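Wednesday, late

I wanted to write yesterday, but my hand was too tired after all the labels. So I write two days together tonight, and if the order is not perfect, I will forgive myself.

The news first. We can keep the small room at Tejada until the end of November. Güven Yaman called at lunch and said it quickly, in the way he says everything, and then he talked for ten minutes about his car. The rent stays at 459 a month with the heating included. I wrote the number on my hand because I didn't have any paper near me, and it is still there now, a little blue.

After the call I felt that I must do something good for the room, so I began with the table. It has been annoying me for weeks. Everything that has no place goes there: clips, tape, receipts, the string from old parcels, one glove. I took all of it off and wiped the top with warm water and a little vinegar. There was a ring from a cup that did not want to leave. I rubbed it with baking soda, as my aunt used to do, and it is much lighter. I was more proud of this than I should be.

Then came the question of what can go back. Clémence Le Goff thinks a table should have nothing on it in the evening. She has worked in offices where this was the rule. I think that if I put the pens in a drawer I will never see them again, and then I will buy new ones, and in one year we will have three drawers of pens. We did not fight about it, but we were both very polite, and with us this is almost the same. In the end we agreed that the things we touch every day may stay, and the rest must go in the cupboard or home.
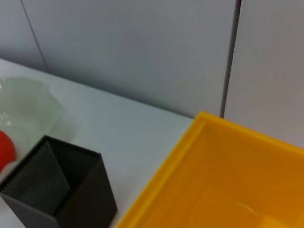
The yellow tray was the other subject. I bought it from the Rornden catalog in spring, and Clémence said then that it was too big and too loud. She said it again today. But I like to have one strong color in there, with the walls so gray, and it has a good rim, so small things don't roll away when I carry it to the window. I told her she could choose the next thing we buy. She answered that the next thing will be beige. I think it was a joke.

The black mesh box I would not give up either. I had the same kind on my desk when I first came to this country and rented a room with a family, and I kept everything in it, even my keys and my bus card. When I looked for one for Tejada I was surprised how happy I was to find it. It is strange what a person can be attached to. I don't remember the color of the door of that house, but I remember this box very well.

In the afternoon I did the orders. There were 19, more than I expected for the middle of the week. Most were for the small birthday kits, and two people asked for gift paper, which we don't offer, but I did it anyway with the brown roll. Clémence wrote the addresses because her handwriting is more beautiful than mine. My letters become smaller and smaller toward the end of the line, and the mail carrier has complained once already.

I also made the accounts in Clikel, or I tried. The program has changed the place of every button. It took me until six to find where the costs are. We have 2,072 left from the summer, before the tax. I had hoped for a bit more, but I was also afraid of less, so I closed the computer and did not look a second time.

On the way home I stopped for bread and they had only the one with seeds. I ate it with butter and tomatoes, standing up in the kitchen with my coat on. My mother would say something about this.

Things I must not forget tomorrow: call Steton about the shelf brackets, because they sent the short ones and we ordered the long ones. Take the string home. Ask Güven if we may put two hooks behind the door — he said yes to one hook in the summer, but I am not sure if he meant only one. Bring a softer cloth for the table. And find the second glove, which must be somewhere, because I know I came to work with both.

It is almost midnight and I hear the neighbor's washing machine again. I will close the window and sleep.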